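Patchwork quilt

From the Flidmont Home Crafts Wiki

A patchwork quilt is a bed cover with a top made of smaller pieces of cloth sewn together. Usually three layers: the pieced top, a middle layer (batting), and a backing. Quilting is the stitching that goes through all three. People use the two words as if they mean the same thing. They don't. A quilt can be quilted with no patchwork in it at all (see Whole-cloth quilts), and a pieced top with no batting and no quilting stitches is just a top, or a coverlet if somebody put a backing on it.

This article covers the bed quilt. For clothing see Quilted jackets. For wall pieces see Art quilts (stub).

Contents
1 Terms
2 History
3 Making the top
4 Common patterns
5 Stripes and squares
6 Batting and backing
7 Quilting and tying
8 Binding
9 Washing and storage
10 Flidmont quilts
11 See also

Terms

Block. A unit of the design, most often square, sewn first and then joined to other blocks.

Sashing. Strips between blocks. Can be wide or narrow. Some quilts have none.

Cornerstones. Small squares where the sashing strips cross.

Border. Strips around the outside of the whole top. One, two, more.

Batting. The middle. Called wadding in British books.

Seam allowance. Cloth between the stitch line and the cut edge. A quarter inch is standard in American patterns. Older hand work varies a lot, even inside one quilt.

Piecing. Sewing the patches edge to edge. Appliqué is different, there the patch is laid on top of a bigger cloth and stitched down.

Fat quarter. A quarter yard of cloth cut the wide way, so 18 by 22 inches more or less depending on the bolt.

History

Joining scraps of cloth is very old and turns up nearly everywhere cloth was expensive. Hard to say where it starts. Textiles rot, and the ones that survive are mostly the best ones, kept for show and not slept under much.

In Europe, pieced bed covers from the 1700s survive in fair numbers. Silk and printed cotton. Many were sewn over paper templates, and some still have the papers inside, cut from letters and account books, which is a great help in dating. A paper only gives the earliest possible date though. Old letters sat in drawers for years before anyone cut them up.

In North America the early quilts were often whole-cloth or had a center panel with borders around it (a medallion layout). Block quilts became the common type during the 1800s, when factory printed cotton got cheap. The popular idea that settlers made patchwork out of nothing but worn out clothes is only partly right. Plenty of tops used new cloth bought for the purpose. The sewing machine came into homes in the second half of the century and was used for piecing, and sometimes for the quilting too.

Interest dropped off after the Second World War and came back in the 1970s. The rotary cutter arrived at the end of that decade and changed how tops are cut. Before that it was scissors and a cardboard template, tracing every patch.

Making the top

Cloth is washed or not washed first, opinions differ. Washing takes out the shrinkage and any loose dye. Not washing keeps the cloth crisp and easier to cut, and the finished quilt gets a crinkled look after its first wash, which some makers want.

Cutting is done on a mat with a ruler and rotary cutter. Strips first, then the strips are cut down into squares or rectangles. Patches are sewn into rows, rows into blocks, blocks into the top. Seams get pressed to one side or open. Pressed to one side is stronger in hand work. Where two seams meet they should be pressed in oposite directions so they lock together.

English paper piecing is slower. Each patch is basted around a paper shape, then the patches are whip-stitched edge to edge. Good for hexagons and anything else with awkward angles.

Common patterns

Nine patch. Nine squares, three by three. Very often a beginner's first block.

Log cabin. A small center square with strips built around it. Half of the block light, half dark. How the blocks are turned decides what the whole quilt looks like, and every layout has its own name (barn raising, straight furrow, and others).

Flying geese. Triangles in a row, all pointing one way.

Rail fence. Three or four strips of equal width sewn side by side and cut into squares, then alternate squares are turned. Fast.

Grandmother's flower garden. Hexagons in rings. Mostly paper pieced.

Crazy quilt. No regular shapes. Silk and velvet, embroidered along the seams. Late 1800s fashion. Usually has no batting and doesn't hold up to use.

Pattern names are not reliable. The same block may have several names, and one name may cover several blocks.
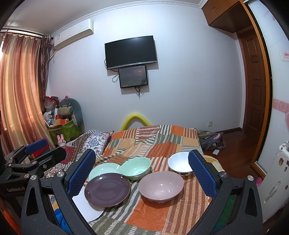
Stripes and squares are the easiest combination to piece and probably the most used one in everyday bed quilts, since everything is a straight cut. The effect depends on color more than on the sewing. Earth colors have stayed in use for a long time: orange, olive green, cream and brown, as on the quilt under the dishes in the photo, is a typical set, with the cream as the light and the brown as the dark. Without at least one light fabric the patches run together when seen from across a room. Makers call this a lack of value contrast. A usual test is to squint at the layout, or look at it through a piece of red plastic film, before sewing anything.

Striped effects come two ways. Either the cloth itself is printed or woven with stripes, or plain strips are joined. Printed stripes need care in cutting because a stripe that runs off by a few degrees shows up right away. Joined strips hide small errors better but have more seams, so the top is heavier and a bit stiffer.

Batting and backing

Cotton batting is flat and drapes well. Shrinks some. Polyester is lighter and puffier, dries fast, can beard (fibers work out through the cloth). Wool is warm and light, costs more, needs protection from moths. Blends exist. Old quilts sometimes have an older quilt or a blanket as the middle layer, found only when the top wears through.

Backing is cut larger than the top on all sides, a few inches. On anything bigger than a crib quilt the backing normally has to be seamed unless extra wide cloth is used. Bed sheets are used too. Tightly woven sheets are hard to needle by hand.

Quilting and tying

The layers are basted first. Long stitches, safety pins, or spray. Then quilted. By hand in a frame or hoop with a short running stitch, or by machine. Long-arm machines move over the quilt on rails and most commercial finishing is done with them.

Common quilting lines: in the ditch (right along the seams), echo, crosshatch, feathers, Baptist fan. Stippling is a wandering line that doesn't cross itself.

Tying is the quick way. A knot of yarn or heavy thread every few inches, through all layers, ends left showing. Check the batting package for the maximum distance between stitches or ties. Going past it lets the batting shift and lump up.

Binding

Last step. A strip of cloth folded over the raw edges and sewn down. Cut on the straight grain for straight edges, on the bias for curved ones. Double-fold binding lasts longer. The edge is the first part of a quilt to wear out, and a new binding is the most common repair there is.

Washing and storage

Modern cotton quilts: machine wash, cold, gentle, mild soap. Dry flat or on low heat. Hanging a wet quilt from a line puts a lot of strain on the stitches. Old quilts, silk, and anything with dye that bleeds should be looked at by a conservator first. Test a corner with a damp white cloth.

Store out of sunlight. Cotton sheet or pillow case around it, not plastic. Bare wood and ordinary cardboard leave brown stains over time. Refold along different lines a couple times a year so the creases don't turn into splits.

Flidmont quilts

Flidmont has its own small quilting tradition, not well documented. Main source is the survey begun by Tuva Engebretsen and finished by Folke Halvorsen, which recorded 177 quilts in private homes in the town and up the valley as far as Busel. Almost 390 blocks and unfinished tops were listed separately, in an apendix. The survey forms have pattern, size, fiber where known, and what the owner remembered about the maker. No laboratory testing was done.

Rail fence and nine patch are the biggest groups. There are 19 log cabins. A local layout called the Busel step shows up in 5 quilts, all from the upper valley. It is a rail fence with one strip left narrow, so the zigzag comes out uneven. Halvorsen thought it began as a way to stretch short cloth. Oksana Shevchuk argued against this in her notes on the survey, pointing out that three of the five have plenty of the same cloth in the backing. Unsettled.

Much of the cloth in the later quilts is remnants from the Clilari shirt works, sold by weight at the gate in June and again before the holidays. Narrow shirting stripes, blue or tan. The works closed and the remnants dried up, after that people bought from Wattanapong Fabrics on the main street.

The Flidmont library holds the forms and some slides. Quilts themselves are still with families, apart from a Busel step top given by Serena Valentini. It is shown in the reading room mornings only, on account of the light.

See also

Busel step
Feed sack cloth
Hexagon templates
Mending a worn binding
Whole-cloth quilts

Notes

1. Survey forms are numbered by household, so numbers skip.
2. Kauko Saarinen's list of upper valley makers disagrees with the survey on two names. Both spellings are kept in the maker index untill someone checks the parish books.

Categories: Bedding, Sewing, Flidmont valley, Articles needing more sources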